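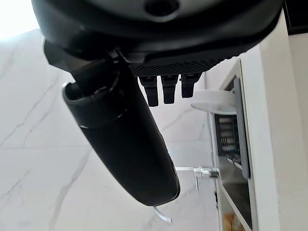 I finally put 30 hours into Skiltason, the dungeon crawler that half of my feed has been calling the best thing on a handheld this year, and I'm still waiting for the part they were talking about. It isn't bad. I want to get that out of the way, because last time I was cool on a game in this series I got a week of email. But the three difficulty settings are a fair sample of how the whole thing was put together. Look at the three little black prongs in a row up there, the longest on the left, then one a bit shorter, then the shortest sitting at a slight angle. Hard, Normal and Story are exactly that. Each one is the last one with some length taken off, and Story is a little crooked too, in that two of the boss fights seem to ignore it.

Rallden's pitch was that enemies would "learn" from how you play. I played the first area as an archer, hanging back and kiting everything into doorways. Then I started over with a shield build and walked straight at people. Same patrols, same ambush on the bridge, same guy with the lantern turning his back at the same moment. If something in there was learning, it was keeping it to itself. The patch notes from October say the feature was "tuned for subtlety." Sure.

The map is the other big selling point. The store page says 1,735 rooms. I have no plan to check. What I can say is that by the second night I was recognizing them: the one with the broken stairs, the one with the well, the one with the broken stairs facing the other way. I would trade the lot for 100 rooms that a person sat down and drew. Stevley did that with a tiny team two games ago, before Rallden bought the series off them, and people still post screenshots of the flooded chapel. 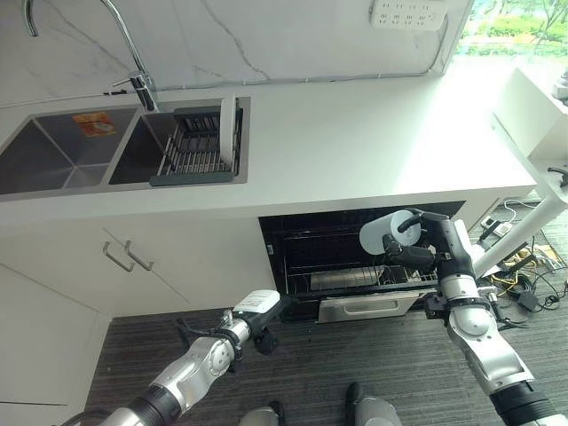 The sink end of the kitchen, one plate in the rack.

Younes Farouk disagrees with me on nearly all of this, and he has finished it twice, so weigh that however you like. His argument is that the repeated rooms are there so you get fast at reading them, and that the game is really about the loadout screen. I went back and tried it his way on Sunday. The loadout screen is good! You can chain relics so that a dodge refills your lamp and the lamp burns whatever you dodged into, and for one evening I was very happy with that. Then I found out that the same chain kills everything up to the final gate, and there was no reason left to touch the loadout screen.

Some smaller complaints, while I'm here. The text is tiny in handheld mode and the option to enlarge it only changes the subtitles. Fast travel is locked behind the Tsai questline, where you carry letters between two brothers who live a short walk apart. You can't skip their conversations the first time. There are 17 letters.

Performance was fine for me until the marsh, where it dropped hard every time it rained, and it rains a lot in the marsh. Lowering the foliage setting helped some. I've seen people say the latest update cured it, and I had the latest update.

So I'd wait for a sale. The expansion is supposed to bring a hand-made dungeon and a rework of the enemy behavior, and the season pass is already on the store with no date next to it. I haven't bought it. If the lantern guy ever turns around early, somebody email me.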